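About Giltard

Giltard is a repair and resale shop for office computers in Tollport. We started because we didn't believe what we were being told, mainly that a desktop is finished after a few years and the whole lot has to go. Maybe some of them are. We'd like to see the evidence first.

Most of our work comes from schools and small offices replacing up to 40 machines at a time. We test each one before we quote. If the old ones will do the job with more memory and a new drive, we say so, and we sell you the memory and the drive. That's a smaller invoice, and we've made our peace with it.

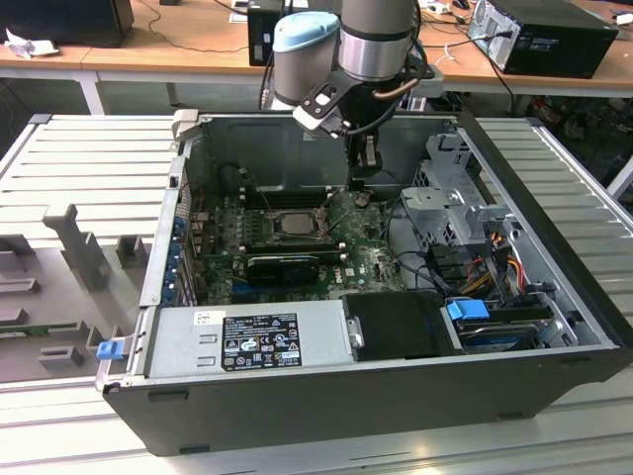
We are wary of the word "refurbished". In this trade it can mean a full rebuild or a wipe with a damp cloth. Ours come with a plain sheet listing what was tested, what was replaced and what we left alone. Read it before you pay.

We don't do "green" certificates either. We were offered one for $800 and couldn't find out what it certified – the seller wasn't sure.

Our stock list, Jevum, is updated every morning at 10. If a model isn't on it, we don't have it, whatever another site may claim on our behalf. The counter is open until early evening, and parking is behind the building.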